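Search this notebook
Search
Advanced search

Grip and release rules for packet picking, second go
Dec 16, 2024
Posted by Charoen Rungrueang
Print this page | E-mail this page

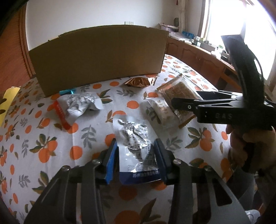
Spent the whole morning on the house rules for hand-held gripper work and I'm really pleased with where they've got to. The first version, from April, was written in one afternoon by me and it shows. It told people what to avoid and left them guessing about what to do, and half of it was about boxes, which we hardly touch now. Packets are a different animal. They're light, they crackle, they fold up under the jaws and they slide on cloth if you so much as brush them (I love them, they're such a good test of whether a rule means anything).

So, what the rules say now, with my reasons where I remember them.

Where to take hold. By an edge or a crimped end, never across the fat part of the packet. Villden wanted "nearest safe edge" and we had a long back and forth over what safe meant. Settled on: an edge you can reach without the jaws passing over another packet. That's something a person can check by looking, which "safe" on its own never was.

How hard. Close until the packet stops slipping, then stop closing. I tried to put a number to it and gave up, happily. The old text had a squeeze limit copied from the Vondton handbook, and that was worked out for stiff cartons. On foil it had people clamping far harder than they needed and then blaming the contents when something crunched. If a biscuit breaks, write it down and swap the packet out. Don't carry on with a broken one, it bends in the middle and teaches you a bad habit.

Two hands. This is the section that grew most. With two grippers over one table you need to know whose turn it is, even when both belong to the same person! The new rule is that one tool moves in and the other holds still or backs off, and they swap only when the first has cleared the table top. For a proper handover both may move, but slowly, and the receiving jaws must be closed before the giving jaws open. I had this the wrong way round in my head for weeks. Meesuk's sheet says "open on contact", and I'd read that as fine, and then dropped packet after packet through the gap between the two.

Pads. Look at them before each sitting. Grit, crumbs, a lifted corner - any of those and you stop and sort it out. Wipe with a damp cloth, let them dry. Pivots get a look at the same time. I've put this right at the top of the sheet because people skip page two.

Table. Patterned cloths are allowed, and I'd go further, they're encouraged. The old version asked for a plain surface. Fine for a first day's practice, but people don't live on plain surfaces, and if the rules only hold up on bare white they aren't much good to us. The cloth does have to be flat where the packets sit. Smooth it with your palm, from the middle outwards. A board along the back is good too, it stops things being pushed off the far side, but it mustn't be used as a wall to shove a packet against. That's cheating and it creases the end seals. Wording for this one still isn't right, see the end.

Layout. Packets go down by hand, mixed, some flat, some on their sides. No lining up. Leave at least one awkward one every time, close to the board or half under something. I know it's tempting to tidy!

Logging. We're at 2,855 picks on the old rules. The total on this morning's count sheet says 2,898 and the log says 2,855, so 43 are on paper and not in the log. I think they're the ones Drernalside did before they had a login but I need to go through and match them one by one. Until that's done the figure we quote is the lower one. New rule out of this: the log is filled in before you stand up from the table. Same for everyone, me included.

A failed pick is logged as a failed pick. Sounds obvious. The April sheet had a line about "restarting" if the first try was poor, and some of us (me) took that as leave to bin it. A slip is useful to know about. It gets a line of its own, with what the packet was and which end you went for, and then you have another go.

Stopping. Anyone in the room can call a stop and you don't argue until the tools are down. Tools go down on the table, jaws open, pointing away from people. No waving them about while you talk. I'm terrible for this.

There are 11 rules on the sheet at the moment and I'd like to keep it to one side of paper, in type big enough to read standing up. Villden suggested an annex for odd shapes. Not against it, but let's get the main sheet used first. We've asked for 900 picks under the new version before anyone changes a word, otherwise we'll be comparing one muddle with another.

Still to sort:

- wording on the back board. "Not to be used as a support" is too strict, things lean on it by themselves. Maybe "don't push against it".
- does a double grab count as one pick or a failed one? I say failed. Vondton say one.
- small packets. The rule about edges is hard to follow when the whole thing is hardly wider than the jaws. Try coming in from the crimped end only and see.
- match the 43.
- ask Meesuk if they'd mind changing "open on contact" on their side as well, so the two sheets agree.
- spare pads, find out who orders them now.

Going back in after lunch to try the handover rule left-handed, as I've only ever written it from the right.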